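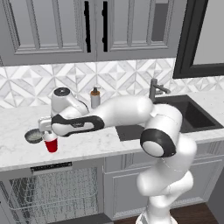 Lumanlan Kitchen Words

Lumanlan is a word list for people who love home cooking and the odd little names families give to it. The current release has 2,239 entries from 257 households, and it keeps growing!

What's in it

Each row is one word or phrase: the spelling the family uses, a plain meaning, the language or mix of languages, and a short note on when it gets said. 796 entries also have a sample sentence. My favorites are the words for the crispy bits left at the bottom of the pot (there are so many of them).

Files

words.csv holds the full list
notes.txt covers spelling choices
changes.txt lists edits since September

Known gaps

Baking is thin, and drinks are thinner. Two households sent the same list under different names, so expect a few repeats until the next cleanup.

Using it

Free for teaching, research and word games. Please credit Marites Soriano and the Lumanlan list. New words are very welcome, especially rude ones for burnt rice.

Last updated Tuesday, April 23, 2024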